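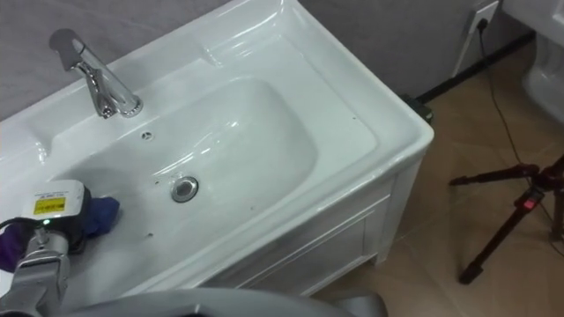 Clearing a force-limit stop during basin wiping

Error 406 on the Gravbridge controller means the wrist load went over its limit while the hand was pressing on a surface. On our Vondow wiping routine it nearly always comes up at the rim of the washbasin, where the flat deck drops into the bowl. The planner still expects a level surface and pushes too hard.

1. Press the stop button. Don't clear the error yet — the arm will try to finish its stroke.

2. Stand clear of the arm and check where the cloth is. If it has bunched under the fingers, the extra thickness is enough to trip the limit.

3. Switch to manual mode and raise the hand straight up until it is above the faucet lever. Do not pull it sideways. A chrome spout will bend a finger joint.

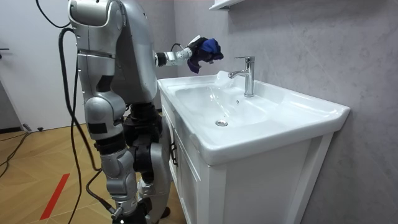 4. With the hand clear of the ceramic, look over the cables from the head down to the floor. A cable caught on a joint adds load and gives the same error.

5. Open the contact settings and lower the press force from 16 newtons to 11. Set the edge margin to 2 centimeters.

6. Clear the error and run one slow pass on the deck only, then one into the bowl. Keep a hand on the stop button for both.

If 406 returns on the slow pass, zero the wrist sensor and repeat from step 5. If it returns after that, stop using the arm and send the log to Gravbridge support.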